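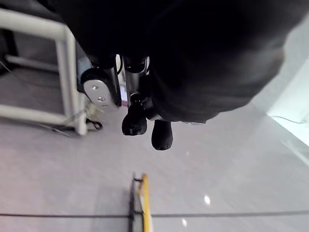
Fig. 4 – Embouts de caoutchouc noir, extrémités arrondies, tournés vers le sol.

4. Installation et première mise en service

Ce chapitre concerne le déshumidificateur Skukel 270 dans sa version pour cave et buanderie. Pour la version murale, voir la notice séparée 2109, fournie avec le support.

4.1 Choix de l'emplacement

Posez l'appareil sur un sol plat et dur. Une dalle de béton brut convient, à condition de ne pas s'effriter. Sur un plancher ancien, placez une planche rigide sous toute la base afin de répartir le poids et de limiter les vibrations.

Laissez 100 mm libres à l'arrière et de chaque côté. La sortie d'air se trouve sur le dessus : ne stockez rien au-dessus de l'appareil, et n'y faites pas sécher de linge. La base mesure 464 mm de large. Vérifiez ce passage avant de descendre l'appareil par un escalier tournant.

ATTENTION – Après le transport, laissez l'appareil debout pendant quatre heures avant de le brancher. S'il a voyagé couché, attendez une nuit entière.

4.2 Raccordement électrique

1. Contrôlez que la prise est munie d'une terre et protégée par un disjoncteur différentiel.
2. Déroulez complètement le cordon. Ne le faites pas passer sous un tapis ni derrière une machine à laver.
3. Branchez la fiche directement dans la prise murale. Les multiprises et les rallonges enroulées sont à exclure.
4. Le voyant de veille s'allume en orange. S'il reste éteint, reportez-vous au chapitre 9.

4.3 Évacuation de l'eau

L'appareil peut fonctionner avec le bac ou avec un tuyau d'écoulement permanent. À la livraison, il est réglé pour le bac.

Avec le bac :
1. Tirez le bac vers vous en le tenant par la poignée.
2. Retirez la cale en mousse placée sous le flotteur. Le flotteur doit bouger librement.
3. Remettez le bac en place et poussez jusqu'au déclic.

Avec le tuyau :
1. Dévissez le bouchon situé à l'arrière, en bas à gauche, et conservez-le.
2. Vissez le raccord Adano à la main. N'utilisez pas de pince, le filetage est en plastique.
3. Enfoncez le tuyau sur le raccord et serrez le collier.
4. Amenez l'autre extrémité jusqu'au siphon de sol. Le tuyau doit descendre sur toute sa longueur, sans boucle ni point haut.

Remarque – Si l'évacuation se trouve plus haut que l'appareil, il faut ajouter une pompe de relevage. Elle n'est pas comprise dans la livraison.

4.4 Premier démarrage

1. Fermez les fenêtres et la porte du local.
2. Appuyez sur la touche Marche. Le ventilateur démarre tout de suite, le compresseur trois minutes plus tard.
3. Réglez l'humidité souhaitée avec les touches + et –. Pour une cave, commencez à 60 %. Pour sécher du linge, choisissez la position « Continu ».
4. Laissez tourner l'appareil une journée sans modifier le réglage, puis relevez la valeur affichée.

Dans un local resté longtemps fermé, la valeur baisse lentement les premiers jours. Les murs rendent l'eau qu'ils contiennent et le bac se remplit plus souvent que par la suite.

Remarque – En dessous de 5 °C, le dégivrage se déclenche fréquemment et le rendement chute. Dans une cave non chauffée, il est normal que l'appareil s'arrête par moments en janvier.

4.5 Filtre à air

Le filtre est déjà monté. Nettoyez-le au bout de deux semaines, puis une fois par mois. Passez l'aspirateur sur la face extérieure ou rincez le filtre à l'eau tiède, sans détergent. Remettez-le seulement lorsqu'il est tout à fait sec.

ATTENTION – Ne faites jamais fonctionner l'appareil sans filtre. La poussière se dépose sur l'évaporateur, et son nettoyage doit alors être confié à un atelier Clorkeck.

4.6 Carte de garantie

Inscrivez le numéro de série et la date d'achat sur la carte, et renvoyez-la au service clientèle, à l'attention de Rodica Nistor. Gardez le talon avec la facture.

Édition du 26 octobre 2002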